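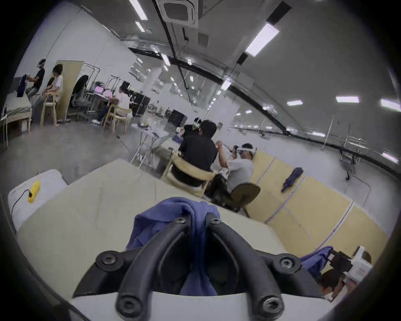 Shared worktable

A shared worktable is a large table placed in a workroom, studio or office and used by several people who do not have a fixed seat. It is wider than a normal desk and usually has no drawers. The name is used for the furniture and also, in a looser way, for the habit of working at it. In some regions it is called a long table or a common bench.

Form and surface

The top is most often in a pale colour, such as beige, cream or light grey-green. Pale tops make small parts, screws and cables easier to find, but they show marks quickly. Grey streaks from tools and boxes are typical after some months of use. Dark tops hide these marks and show dust instead.

The height is normally that of a dining table, so that common chairs can be used. Higher versions, made for standing work, are described under workbench. In larger rooms two or more tables are set one behind the other, with a passage between them wide enough for a chair to be pushed back.

Seating

Seats at a shared worktable are often mixed. Light wooden chairs with a curved backrest may stand next to office chairs, and users choose according to the length of their task. The wooden type is light and easy to carry to another table. Office chairs are preferred for long sitting.

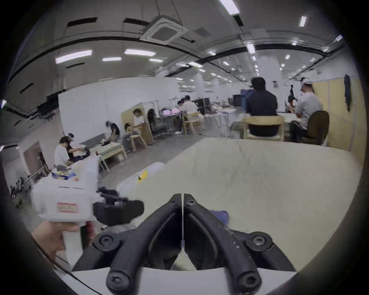 Pale worktable in a shared workroom, with wooden and dark-backed chairs in use beyond it.

Power and cables

Electricity is commonly brought to the table by a power strip. The strip may lie on the floor, be fixed under the top, or rest on a box or other raised object beside the table. A bright colour, for example yellow, helps people to notice it. The Vullex pattern, which has a channel cut along the middle of the top, was introduced to keep cables away from the edge – it is still found in older rooms, although the channel is difficult to clean.

Use and care

Cloths are kept at hand for wiping or for laying under delicate objects. At the Nultosance workrooms in Jemthorpe the written rules ask users to clear their part of the table after each session and to leave no bags on the top. The tops there are washed every April with mild soap. Coats and umbrellas are better hung on the wall.

See also

Workbench
Trestle table
Baxter table (folding)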